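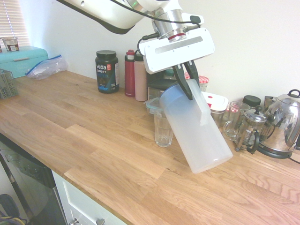

Projektbericht: Aufzeichnung von Beispielbewegungen für das Greifen und Kippen von Gefäßen

Projektgruppe Skulano: Mitra Farahani, Ainhoa Benítez, Teodoro Mateos
Betreuung: Marcelino Vallejo

1. Aufgabenstellung

Ziel des Projekts war ein Datensatz, mit dem ein Roboterarm das Greifen, Kippen und Abstellen von Haushaltsgefäßen aus Vorführungen lernen kann. Das Lernverfahren selbst war vorgegeben. Wir haben den Code der Vorgängergruppe (Projekt Durdale) übernommen und nur an den Stellen geändert, an denen unser Datenformat abwich. Der größte Teil der Arbeit entfiel auf das Aufzeichnen, Sichten und Beschriften der Beispiele.

Die Vorgängergruppe hatte mit Würfeln und Bechern auf einer leeren Laborplatte gearbeitet. Ihr Modell kam mit einem anderen Hintergrund kaum zurecht. Deshalb sollte unser Datensatz auf einer Küchenarbeitsplatte entstehen, auf der auch Dinge stehen, die mit der Aufgabe nichts zu tun haben.

2. Arbeitsplatz

Aufgezeichnet wurde auf einer hellen Arbeitsplatte aus Holz. Der Arm greift von oben auf die Fläche zu, der Greifer hat zwei schwarze Finger. Eine feste Kamera zeichnet die Fläche auf, dazu werden Gelenkwinkel und Öffnungsweite des Greifers gespeichert.

Im hinteren Bereich der Platte stehen Trinkflaschen, Vorratsbehälter, eine kleine French Press und ein Wasserkocher aus Edelstahl. Diese Gegenstände werden nicht gegriffen. Zwischen den Sitzungen haben wir einen Teil davon umgestellt und die Anordnung jeweils im Protokoll vermerkt. Der Wasserkocher blieb immer am rechten Rand, weil das Kabel nicht weiter reichte.

Hauptobjekt war ein durchscheinender weißer Kunststoffkrug mit flachem Henkel. Er ist für den Greifer unbequem: Der Rand ist schmal, und auf dem Kamerabild hebt sich die Wand des Krugs je nach Licht nur schwach vom Hintergrund ab. Gegriffen wird am Rand, mit beiden Fingern. Den Griff am Henkel haben wir in den ersten Sitzungen ebenfalls probiert und dann aufgegeben, da der Krug sich dabei im Greifer drehte.

3. Ablauf einer Aufzeichnung

Eine Vorführung beginnt mit dem Arm in Ruhestellung und dem Krug an einer zufällig gewählten Stelle der freien Fläche. Die Stellen hat Teodoro Mateos vorab per Skript erzeugt und als Liste ausgedruckt. Eine Person steuert den Arm über ein Handgerät, eine zweite startet und beendet die Aufnahme und schreibt das Protokoll. Nach dem Abstellen fährt der Arm in die Ruhestellung zurück, dann wird der Krug auf die nächste Position gesetzt.

Alle Vorführungen wurden ohne Wasser gemacht. Der Betreuer hatte das zur Bedingung gemacht, solange die Elektronik am Handgelenk nicht abgedeckt ist.

Anfangs haben wir jede misslungene Vorführung sofort gelöscht. Nach einem Gespräch mit Herrn Vallejo im November haben wir das geändert. Fehlgriffe, die in derselben Aufnahme noch korrigiert wurden, sind seitdem im Datensatz geblieben und tragen die Markierung "Korrektur". Gelöscht wurde nur noch, wenn der Krug umfiel oder die Aufnahme technisch fehlerhaft war.

4. Umfang und Beschriftung

Geplant waren 3.000 Vorführungen. Diese Zahl stammte aus dem Projektantrag und war für die verfügbare Zeit zu hoch angesetzt. Nach der Sichtung blieben 674 brauchbare Vorführungen übrig. Davon haben wir 200 als Testmenge zurückgelegt und nicht zum Training verwendet.

Jede Vorführung ist in 3 Abschnitte geteilt: Annähern und Greifen, Kippen, Abstellen. Die Grenzen wurden von Hand gesetzt, zunächst mit dem Programm Rorkier, das am Institut ohnehin installiert war. Beim Übergang vom Greifen zum Kippen lagen die Beschriftungen von Ainhoa Benítez und Mitra Farahani anfangs deutlich auseinander. Wir haben uns darauf geeinigt, dass der Abschnitt "Kippen" beginnt, sobald der Boden des Krugs sich nicht mehr parallel zur Platte befindet. Die bis dahin beschrifteten Aufnahmen mussten noch einmal durchgesehen werden.

5. Probleme

Zeitversatz: Kamera und Armsteuerung liefen auf verschiedenen Rechnern. In den ersten Sitzungen lag das Bild hinter den Gelenkdaten. Bonifacio Mateos aus der Werkstatt hat uns geholfen, beide Rechner an dieselbe Zeitquelle zu hängen. Die älteren Aufnahmen ließen sich nicht zuverlässig korrigieren und wurden verworfen.

Licht: Das Fenster neben der Arbeitsplatte hat Jalousien. Wir haben zu spät festgelegt, wie sie stehen sollen. Ein Teil der Vorführungen ist deshalb merklich heller als der Rest. Wir haben sie behalten, die Stellung ist aber nur für die späteren Sitzungen protokolliert.

Bedienstil: Die drei Bedienenden steuern unterschiedlich. Mitra Farahani kippt den Krug erst dicht über der Platte, Teodoro Mateos hebt ihn vorher höher an. Im Datensatz ist vermerkt, wer gesteuert hat. Beim Training mit allen Daten zögerte der Arm an genau dieser Stelle und blieb in einzelnen Versuchen stehen. Mit den Daten nur einer Person trat das seltener auf, dafür wurde das Greifen an den Rändern der Fläche schlechter.

6. Ergebnis

Das trainierte Modell greift den Krug in der Mitte der Fläche meist beim ersten Versuch. Steht er dicht vor anderen Glasgefäßen, fährt der Greifer öfter daneben. Das Abstellen gelingt, wenn der Krug vorher sauber am Rand gefasst wurde. War der Griff schief, wird der Krug zu früh losgelassen. Eine Auswertung nach Abschnitten steht in Anhang B, die Protokollvorlage in Anhang A.

7. Weiteres Vorgehen

Der Datensatz geht an die Gruppe Montes, die im nächsten Semester eine zweite Kamera am Handgelenk anbringen will. Wir empfehlen, den Bedienstil vor der ersten Sitzung abzusprechen und die Jalousien während aller Aufnahmen geschlossen zu halten. Außerdem sollte der Krug gegen weitere Gefäße mit anderem Rand getauscht werden, bevor mehr Vorführungen mit demselben Objekt entstehen. Das Skript für die Startpositionen liegt im Projektordner und braucht nur die Maße der freien Fläche als Eingabe.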